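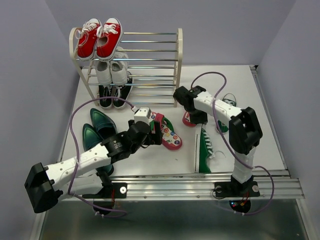

Lace hold

Print this article | E-mail this article

Lace hold is a fault in robot cells that handle footwear, in which a gripper opens to release a shoe but stays joined to it by a lace, tongue or strap. The arm then moves off as though its fingers were empty and pulls the shoe, and sometimes the rack under it, along with it. The name came out of the Pridholm returns depot, where the fault was first written up. Slip-on styles seldom cause it, and a pointed loafer can be set down and left without trouble. The usual culprit is a canvas high-top lying on its side with its laces trailing over the tabletop, and any cell with a pair of arms on a shared front rail can be affected when such a shoe is put away on a rod rack. Clogs with a heel strap are a lesser case, as the strap is often the easiest part to grasp.

Cause

Grippers with flat, rigid fingers close well on a narrow strip of material, so control software tends to favour the tongue or lacing panel over the wider sides of a shoe. A loose lace lying across the panel gets pinched along with it. When the fingers part, the lace can stay looped behind a fingertip or catch in the gap where the finger meets its mount.

Most cells judge a release by finger position alone. Once the fingers have reached their open setting, the controller records the shoe as placed and begins the next movement. A lace adds so little load at first that the arm's force limits are not reached until the slack is gone. By then the arm may be moving at full travel speed.

Rod racks make matters worse. A lace end can drop between the rods and wrap around one of them, which fixes the shoe to the rack at the same time as it is fixed to the gripper.

The Pridholm incident

The best known case took place in October at the Pridholm depot, in a cell supplied by Kudlow and running the Dilline control package. Shortly after the evening shift began, the left arm put a canvas sneaker on the top tier of a rack and withdrew. The lace had caught on a finger, and the rack tipped forward into the path of the right arm, which was reaching across the table for the next shoe. The right arm struck the rack's side frame and stopped on its collision limit. The left arm did not stop, and a camera cable was torn from its connector.

The operator on duty, Imre Bognár, opened the guard door to free the rack. The door switch halted the right arm at once. The left arm had been set to a slow recovery mode earlier in the shift and kept moving for 2 seconds before its brakes came on. Bognár's hand was bruised. The cell was out of use for 7 days.

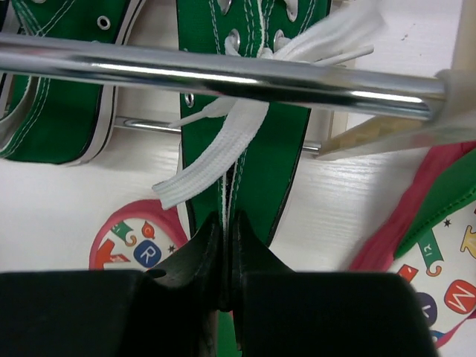 An internal review was led by Leonie Reinholz, with Lutz Hinrichs examining the hardware and Rasmus Org the software. It found that the release check had no way of telling an open, empty gripper from an open gripper with a lace caught on it. It also found that the cell had logged 900 earlier releases as successful in which the wrist camera still showed part of the shoe between the fingers after opening. In most of these the lace had slid free by itself and no one had been told.

The review treated the recovery mode as a separate and more serious matter. Kudlow disagreed with part of this finding and maintained that the mode was meant for use with the power locked off. The depot's own instructions, written by Finn Kröger, had left that step out.

Prevention

The changes made at Pridholm have since been copied in other cells, including the trial line at Fashola:

- After opening, the gripper backs away 5 centimetres at low speed and pauses while the wrist camera checks that the shoe has stayed where it was put.
- Laced shoes are gripped at the heel collar where the shape allows.
- Loose laces are tucked inside the shoe before it enters the cell.
- Racks are clamped to the table.
- Camera cables are given enough slack for full arm travel and clipped clear of the fingers.
- The guard door stops both arms in every mode.

Tucking the laces by hand remains unpopular with staff because of the extra time it takes, and Fashola dropped it after a short trial. The slow back-off adds a delay to every placement as well, but has generally been kept.

Clearing a lace hold

Both arms are stopped and their power locked off before anyone reaches in. The shoe is supported from beneath, and the lace is then worked off the finger by hand or cut. Driving the fingers open and shut to shake a lace loose is discouraged, as it can draw the lace further into the finger mount.

See also: Collision limit; End effector; Guard door interlock

Print this article | E-mail this article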